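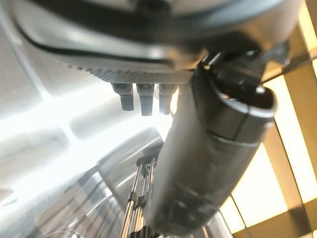 Three small prongs under a gray housing, with a knurled band behind them.

SKASTON – I have been waiting on this one since spring, so forgive me if I rush it a little: the Stinutley women's soccer team is finally getting its home field back. The club confirmed on Friday that the new grass at Baumgartner Field passed its last inspection, and the first league match there kicks off in September.

If you followed the team last year, you know what a slog it was. Every "home" match was played across the river in Soro, on a borrowed field with one set of bleachers and a parking lot that turned to soup whenever it rained. I drove over for most of them and I still have the mud on my floor mats to prove it. The Soro folks were great hosts (the chili dogs alone were worth the bridge toll), but it never felt like home, and I think the players felt that too. They won just five matches all season, and only one of those came after the clocks changed.

So what's different at Baumgartner? The grass, obviously. The old field sloped toward the south corner so badly that you could watch a slow pass curl away from whoever it was meant for. Crews leveled the whole thing, put in new drains and laid fresh sod early in the summer. I walked the sideline on Friday evening and it looks wonderful. The goals are new, the benches have roofs now, and the scoreboard has been moved to the north end, where the sun won't wash it out during the late games.

The seats are mostly the ones you remember. There are 371 of them in the covered stand, same as before, though the club has replaced the cracked ones and repainted the row numbers. If you like to stand (I do!), the grass bank on the east side is open again, and you can bring a blanket. Chairs with legs aren't allowed up there, so leave those in the car.

Season tickets go on sale at the club office in Skaston at 8 a.m. on the first day of the month, and single tickets are $8 at the gate. Kids under five get in free. Last year's ticket holders keep their old seats if they renew in the first week, and after that everything opens up. My row is already arguing over who gets the aisle.

As for the team itself, there's plenty to be curious about. The roster stands at 18 right now, with most of the back line returning and a nearly new group up front. I caught a bit of Thursday's practice, and the wingers are quick, really quick, even if the crosses were landing all over the place. The coaches spent a long stretch on corner kicks, and good thing too, because I lost track of how many of those we wasted last season. There's also a real fight for the goalkeeper spot. I wouldn't want to pick between the two I watched.

The opener is against Soro, of all teams, at 7 p.m. I love that. We spent a year in their backyard and now they get to come and see ours. Soro finished well ahead of us in the table and they have kept their whole midfield, so I'm not going to make any bold predictions here. I'd take a draw and a dry evening.

One thing to watch for: the lot on the west side of Baumgartner is still fenced off while the paving gets finished, and the club says it won't be ready for the opener. Parking will be at the middle school, with the usual footpath through to the main gate. Gates open an hour before kickoff, and the snack stand will be taking cards for the first time. I'll be up on the east bank with the green umbrella if anyone wants to come and say hi.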